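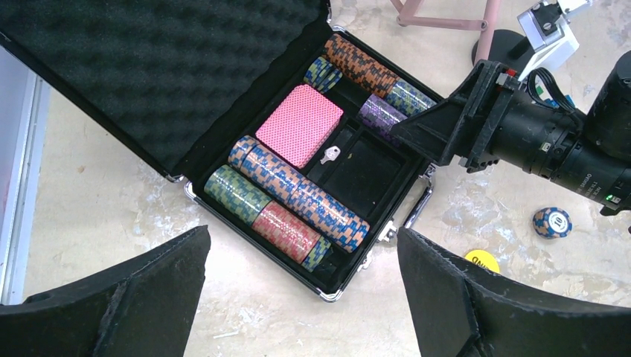
Chips, a pink deck and the little key.

March 2, 2024

Quick one tonight, I'm beat. Home game number 19 is in the books. Five of us this time, the fewest we've had since the move to Bikthorpe. Twenty buy-in, one rebuy, same as always.

I busted first. Pocket jacks, of course. Shuk-fan Ho called me all the way down with a gutshot and got there on the river. No hard feelings. (Some hard feelings.) 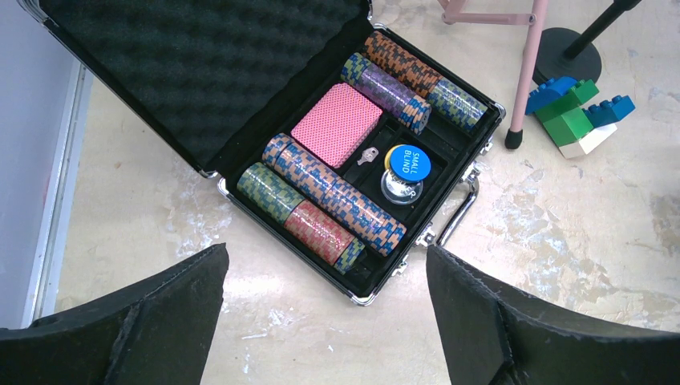

Food was better than the cards. Made the bean chili from last March, doubled it, forgot the cumin, put in way too much cumin at the end. Gone by nine. Somebody brought a lemon cake from Prata and I had three slices while I sat out, so who really lost.

We tried the shorter blinds, 15 minutes a level. Too fast IMO. Everyone was all in or folding by the second hour and teh chatting pretty much stopped. Going back to 20 next time unless I get outvoted. 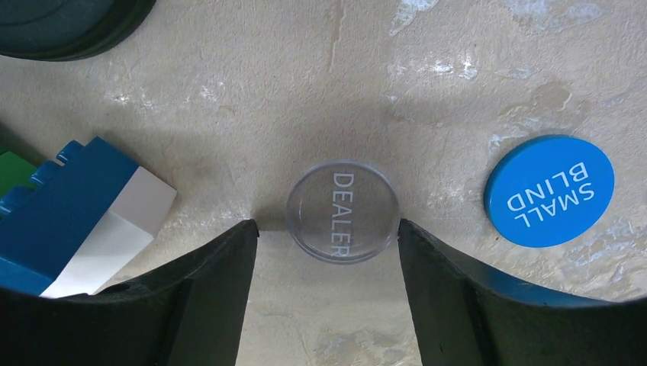
Also had the big argument again over string bets. I say if you announce the raise you can move the chips however you like. Didn't say it? Then one motion. Been printing the house rules for a year and no one reads them, so they're going up on the fridge.

Final two went over an hour. Shuk-fan had the lead, lost it, got it back, then ran queens into aces. Ouch. Season standings now: Shuk-fan 51 points, me 5. Yes, 5. Not discusing it.
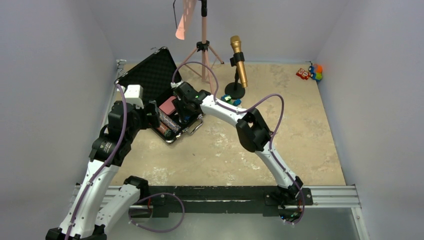 Next game is at the Bouvier Street place, bring a chair if you have a folding one. Parking is bad after six so come early or walk up from the Vakitz lot. I'll do the chili again, with a normal amount of cumin. Text me if you're in.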